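Six weeks with the arms

I promised a few of you an update on the robots at work, and then February ate me alive, so this one covers a lot of ground. Get a coffee!

Quick recap for anyone new: I work in the kitting room at Tokthorpe. We put together stationery and supply sets for schools and training centers, which means small things go into cases, cases go into cartons and cartons go out the door. For years it was all hands. Now we have Ông, a pair of arms that share one table, and I have to say I'm completely smitten.

The name came from Hạnh Hầu, who runs our line. It's Vietnamese for grandfather, and she says it fits because he is slow in the morning, does things his own way and can't be hurried through lunch. The official name is on a form somewhere. We all say Ông, even the drivers.

What I didn't expect is how much of the job would turn into teaching. I figured somebody would come in, type for a week and leave us with a machine that packed cases. Mament, the company that set it up, did come in, but after 6 days they handed it over to us. They wanted the people who pack to show it how to pack. So we did, one task at a time. Pick up a marker. Put it in a case. Close the lid. Each of those got its own afternoon, and a couple of them got a whole lot more than that.

And you learn so much about your own hands doing this! I have put markers into cases for years and I could not have told you that I roll them a little with my thumb first so the cap faces the right way. Hạnh spotted it while she was standing behind me. Now there's a line on our task sheet that just says "thumb roll," and we've had long arguments over how two fingers are supposed to do it when there isn't a thumb.

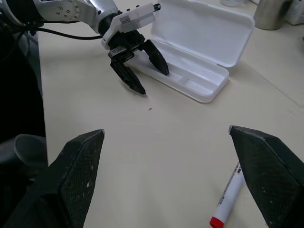
The lids were the other big thing. A person closes a lid with the heel of the hand and never thinks about it. With the arms you have to decide which one holds the base still and which one comes over the top, and how far back to start. We tried it 196 times before we were happy enough to move on to the next thing (Hạnh keeps the tally in a green notebook, and no, she won't round it up to 200).

So, what has changed for us? The first thing is my wrists. I used to ice them most nights and now I don't. I'm still packing, but I do maybe half of what I did, and the rest of the shift I'm setting up trays, checking what Ông has done and fixing what he got wrong. He gets plenty wrong. On a good day we do around 70 cases with him, and a decent packer beats that before lunch. I still find it thrilling, because in the first week we did 2.

The second thing is the talk. Packing used to be a headphones job. You need a partner to work with the arms, so people chat, and I now know more about my coworkers' kids, dogs and bad knees than I ever did before. We swap partners every couple of days, which was Hạnh's idea and a really good one.

It hasn't been all sunshine. A few people were worried about their hours, and I was one of them. We asked straight out at the February meeting and got it in writing that shifts stay as they are through the end of the year. I'd like it to say longer than that, and we'll be asking again. Two of the older packers tried the teaching sessions and didn't care for them – too much stopping and starting – so they went back to the regular line, and that was fine with everyone.

Next up is Trelo, our new tray system, with a slot for every item so the parts come to the table in order. I've seen the drawings and I have opinions about the eraser slot. More when it gets here.

Posted 28 Mar 2022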